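Camthorpe Public Assembly Monitoring Project
Progress report to the Haslam Fund, second reporting period 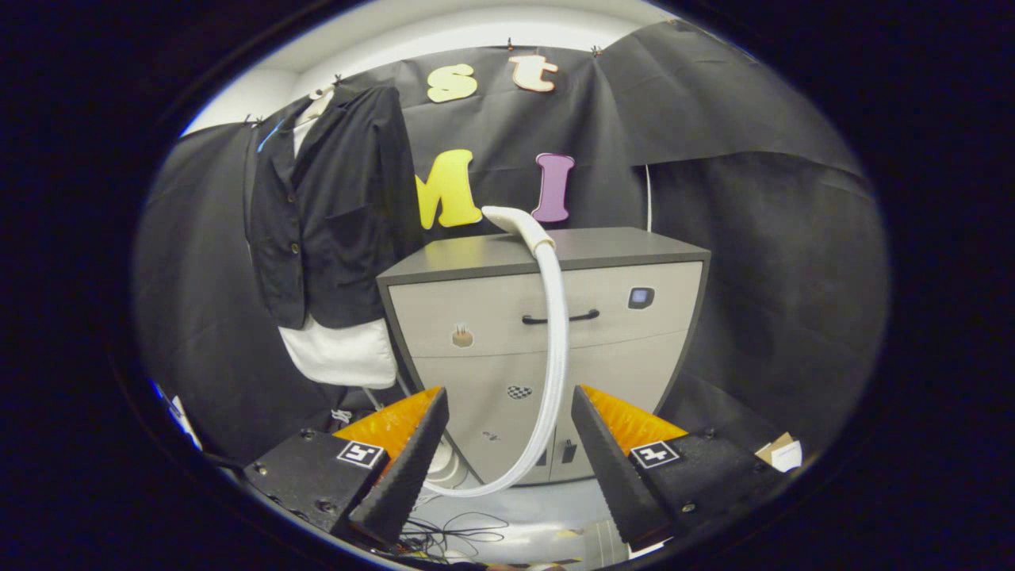 The period covered by this report closed at the end of February. Work proceeded on the three lines set out in the grant agreement: observer coverage of permitted demonstrations, collection of permit records, and preparation of the public dataset. The first two are on schedule. The third is behind, for reasons given under Dataset.

1. Observer coverage

Trained observers attended 8 permitted events in Camthorpe and Dindaswood. The events included marches, one vigil outside the county building, and a counter-demonstration that had its own permit and its own route. Each event was covered by a pair of observers working from the standard form. Forms were entered the same evening and checked against the second observer's copy before being accepted.

The form was revised once. The original version asked observers to record police instructions to the crowd in a single free-text field. Entries were hard to compare, and the time of the instruction was often missing. The revised form has separate fields for time, location, wording as heard, and whether amplification was used. Forms from before the revision have been kept in their original state and are coded as version A in the database.

Crowd size is no longer recorded as one figure. Observers now give a low and a high estimate at the assembly point and again at the dispersal point. Fiona Gourlay tested this method on two marches in Dindaswood and found that paired observers agreed more closely on the low figure than on the high one. Published summaries will use the low figure and say so.

2. Permit records

We requested assembly permit files from both municipalities for the four years before the grant began. Camthorpe released 164 files. These include applications, route maps, correspondence on conditions, and in most cases the final decision letter. Coding of the Camthorpe files is complete.

Dindaswood has released only its decision letters. The city clerk takes the position that correspondence between the permit office and the police department is exempt as operational material. We filed an appeal, which was acknowledged but has not been decided. If the appeal is denied, the Dindaswood analysis will be limited to outcomes and processing times, and the comparison of permit conditions will cover Camthorpe alone.

The coded Camthorpe files show that the most common condition placed on a permit was a change of route away from the courthouse block. The second was a limit on amplified sound. Insurance requirements appear less often than we expected at the proposal stage, though several applicants withdrew after receiving a letter that mentioned insurance. Withdrawn applications are coded separately and will be discussed in the final report.

3. Dataset

The public dataset was due for internal release this period. It has been moved to the next one. The delay comes from the redaction step. Permit applications carry home addresses and phone numbers, and the scanned route maps sometimes have handwritten notes naming individuals. The automated redaction in Prilia, the document system used by the project, handled typed forms well and handwriting poorly. Shirley Simard is now reviewing all scanned pages by hand. Typed pages are sampled.

We do not plan to release any file with a handwritten page until that page has been reviewed. This adds staff time but no new cost, as the hours come from the reserve already in the personnel line.

4. Budget

Spending is under plan on travel and over plan on records fees. Camthorpe charged for scanning at the per-page rate, which the proposal had not assumed. We request approval to move the unspent travel balance to records fees. The total award is not affected.

5. Risks

The main risk is the open appeal in Dindaswood. A second risk is the draft ordinance now before the Camthorpe council, which would lengthen the notice period for marches to 5 business days. If it passes during the grant, permits issued before and after the change will need to be analyzed separately, and the number after may be too small to support firm findings.

6. Work planned for the next period

Complete hand review of scanned pages.
Release the internal dataset and codebook, with a copy to the fund.
Cover 4 further events, of which at least one will be in Dindaswood.
Report the outcome of the records appeal within ten days of the decision.

Questions on sections 1 and 2 should go to Fiona Gourlay. Questions on redaction and release should go to Shirley Simard.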